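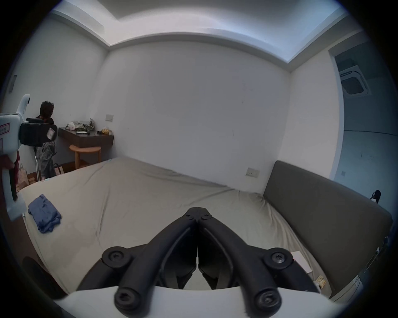 Accessible polling stations: what we learned in Kaewmanee, and what comes next

The Melluris Network for Voter Access has finished its review of polling stations in the district of Kaewmanee. The review was made together with the district election office, and it looked at one question only: can a voter with a disability, or an older voter, enter the station, mark the ballot in secret and leave again without depending on the help of a stranger?

Our observers visited 77 polling stations. In each one they used the same checklist, which covers the path from the street, the entrance, the height of the voting table, the light inside the booth and the size of the letters on the posted instructions. They also spoke with 754 voters, and with the presiding officer of every station.

"The officers received us very kindly, and most of them already knew where the problems are," says Lamai Duangkaew, who coordinated the field work. "What they are missing is a budget line and a person they can call. Many have asked for a ramp at two elections already and did not get an answer."

The steps at the entrance are the most common difficulty. Many stations are placed in old school buildings, and the classroom that is used for voting is often the one nearest to the office, on a raised floor. In several schools there was another room at ground level, on the other side of the yard, which stayed locked on election day. To move the voting into this room would cost nothing, but the request must reach the school early, before the rooms are assigned.

The second difficulty is inside the booth. The tables are made for a person who stands. A voter in a wheelchair has to write with the arm lifted, and the side panels are then too low to hide the ballot. Some officers solved this by turning the booth to the wall. It is a good solution for the moment, but it should be written in the manual so that all stations do it in the same way.

We also want to mention the tactile ballot guide. All stations received it, but in many of them it was still in the envelope when our observers came. Officers told us that the training spent only a few minutes on it. Voters who are blind were therefore offered an assistant, also when they preferred to vote alone.

The full report was handed to the district office on 2025-03-04. It contains 18 recommendations, and the office has agreed to answer each of them in writing. Jintana Intarasuk, our legal adviser, will follow this correspondence and publish the answers on our site when they arrive.

In June we will begin a similar review in Bruddale. There the situation is different, as a large part of the voters vote by mail, and the checklist has to be adapted. Ilse Verbeke and Brunello Serra are working on the new version at present. They would like to hear from people who received their ballot at home and had trouble with the form, the envelope or the signature. It does not matter how long ago this was.

We are looking for observers for Bruddale as well. No previous experience is needed. The training takes 2 days, and travel costs are paid back after you send us the receipts. Please note that observers may not be members of a campaign team or candidates in the same election. If you use a wheelchair, a white cane or a hearing aid yourself, we would be especially glad if you apply.

The checklist from Kaewmanee is available in large print and as an audio recording. Other organizations are free to use it, and we ask only that you tell us what you changed. To request a copy, or to apply as an observer, please reply to this newsletter and write "Checklist" or "Observer" in the subject line.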